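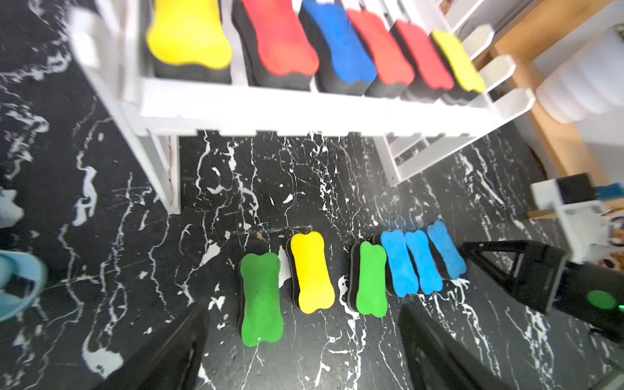 Tiago Calado opina que una novela así conviene empezarla dos veces, la primera sin preocuparse por quién es quién, y la verdad es que yo ya voy por la tercera y sigo igual, así que vengo a pediros ayuda. El libro es Skinska, lo leemos en el club de la biblioteca para abril y tiene 366 páginas. Voy por la 123. Me gusta mucho cómo está escrito (¡qué frases, de verdad, hay párrafos que he leído en voz alta en la cocina!), pero los capítulos saltan de un narrador a otro sin avisar y no sé si estoy leyendo al padre, al hijo o al vecino que se marcha en barco. ¿Tiene sentido seguir o me lo dejo para el verano? ¿Alguien ha encontrado una manera de no perderse? Gracias de antemano y perdonad el rollo.
Marisa_lee

Dean Bellamy
3 de marzo de 2025
Hola, Marisa, bienvenida al club de los perdidos. Yo lo leí el invierno pasado, con manta y mucha paciencia, y me pasó exactamente lo mismo hasta la página 158, cuando llega la carta de James. No te cuento qué dice, pero a partir de ahí las voces empiezan a colocarse y te entran ganas de volver atrás a comprobar cosas. Si ya llevas 123, te queda un paseíto, yo no lo soltaría ahora.
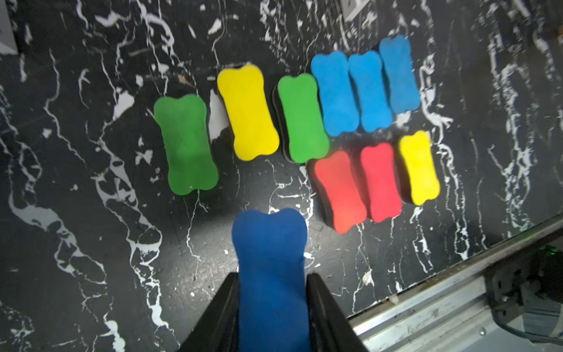 Para los narradores, lo que a mí me funcionó fue hacerme una pequeña chuleta a lápiz en la guarda del libro. El padre habla siempre en presente y casi no usa nombres propios; el hijo cuenta todo en pasado y se corrige a sí mismo cada dos por tres; el vecino escribe como si mandara postales. Cuando veas la forma de hablar, apunta una inicial al principio del capítulo, flojita, que luego se pueda borrar. A mi sobrina le di colores en vez de iniciales, azul oscuro para el padre, como esa goma en forma de hueso que está de pie delante de las otras, y otro color para cada uno de los demás, y se lo leyó en una semana. Yo soy más lento, y además me paro mucho en los capítulos del barco, que me parecen lo mejor que ha escrito esta mujer, mejor incluso que los cuentos. Si tu ejemplar es de la biblioteca, hazlo en papelitos, claro, y los quitas al devolverlo.

Otra cosa: el árbol familiar del final lleva un destripe bastante gordo en la segunda línea. No lo mires todavía.

colteca_78
A mí me aburrió, lo siento. Lo dejé antes de la mitad y no me arrepiento. Si buscas algo parecido pero más corto, lee Julach, que es de la misma autora y va todo seguido.

Rosa del Puerto
Discrepo un poquito de lo de arriba, con cariño. Julach es preciosa, pero son relatos sueltos y no se parece en nada, aunque el vecino del barco sale en el último y hace ilusión reconocerlo. Sobre la pregunta, yo probaría a leer un capítulo entero de cada sentada, aunque sea largo, porque si lo cortas a medias pierdes la voz y al día siguiente toca empezar otra vez. Y mira qué edición tienes: en la de bolsillo quitaron los espacios en blanco entre narradores y se hace mucho más cuesta arriba que en la grande. Ya nos contarás qué tal la reunión de abril.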